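Cell notebook – bushing feeder purchase
May 14, 2025

Planning numbers for the bushing cell, so they are in one spot before the order goes in. Nothing has been bought yet except the bench time. All the layout work so far is in simulation, and I want to keep it that way until the feeder question is closed.

The budget line we were given in March is $2000 for everything that is not the arm. That has to cover the round feeder, the green finger sets, the part tray, a stand, and whatever cabling we forget. The arm and gripper are already on the books under Farwood and do not touch this line.

First thing I looked at was the table. The Hendwood table is cheap and the right height, but the arm has to come over the side of the feeder and down, and the side is tall enough that the fingers need clearance before they go anywhere near the parts. 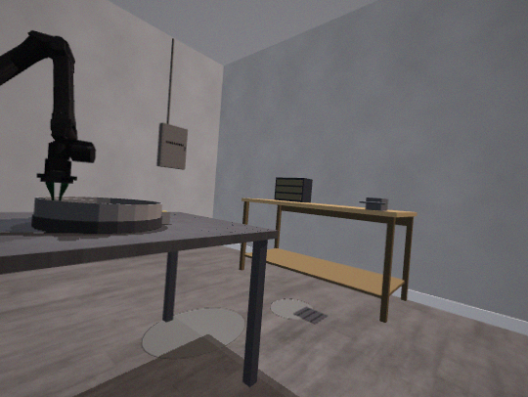

Table overhang is still open. If we put the arm base on its own pedestal we can use the shorter table and save $140. If the base shares the table we need the heavier legs, and probably a plate under the feeder as well. I lean toward the pedestal. It also means we can pull the table out for cleaning without redoing the arm calibration, and that has cost us most of a morning on the other cell more than once.

Feeder quotes:

Cadar – open round feeder, no controller. Long lead time. They want payment up front.
Paquette – same style of feeder with the controller included. Shorter lead time, $223 more than Cadar. Spare drive belt in the box.

The Cadar price looks good until you add a controller, and then the gap is mostly gone. I have not found a used controller I trust. The last used one we bought had a bad connector and we ended up making a harness for it.

The tray needs to sit outside the feeder wall, close enough that the arm does not swing wide on every cycle. Ran the pick with the tray on the mat to the right of the feeder.

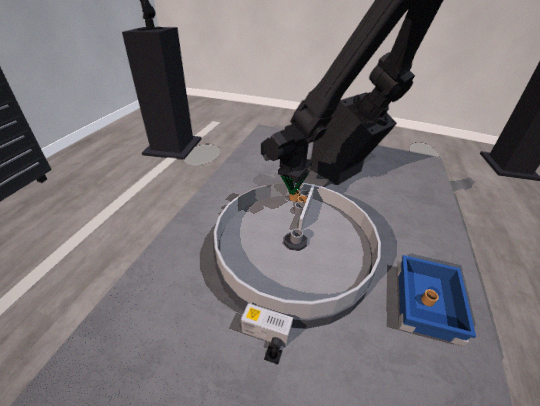 Cycle time matters more than I gave it credit for when I wrote the March request. Every extra bit of travel over the wall is paid for on every part. We can get a lower wall from either vendor, but Paquette charges for the change and Cadar will only do it on an order of 30 or more. So for us it is the standard wall or the Paquette option. I have put the standard wall in the budget for now.

Fingers: two sets, one to run and one on the shelf. Tapered tips only. I priced flat pads too and dropped them. They are too wide to get in between parts that have bunched up, and bunching is what I expect to see most of the time. If we print the fingers in house the cost is close to nothing, but someone has to own the reprints. Bought sets are in the budget until someone signs up.

Mixed parts are the other thing. The plan is orange and gray bushings in the same feeder, sorted by color at the pick. That needs a wrist camera. I had left the camera off the list on the idea that we could borrow the one from the other cell. 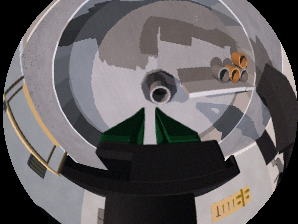
A reply from Tooling, penciled in the margin of the draft: do not plan on borrowing the camera. The other cell is booked through the summer and the bracket does not fit this wrist anyway. Buy one, and buy the bracket with it. If the money is short, take it out of the stand.

Fine. Camera and bracket are on the list. The stand drops to the plain welded one with no casters. With the pedestal savings we stay under the line even with Paquette, but there is not much left over for cable and connectors, so I would like to get the lighting sorted before anyone spends that. Shadows inside the feeder are heavier than I wanted with the arm over it. A ring light may be needed. I have a placeholder for one and no quote.

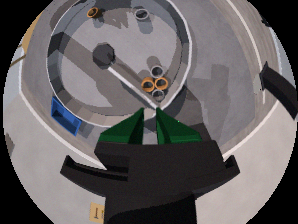 Wrist view over the feeder, three orange and three gray rings in the inner tray.

Still to do:

Get the Paquette quote in writing, with the wall option as a separate line.
Ask Hendwood if the short table comes with leveling feet.
Price a ring light and diffuser.
Check that the camera cable will reach through the wrist without a joint in it.
Rerun the pick with the tray moved closer and write the cycle times on the next page.
Hold the finger order until the tip width is settled.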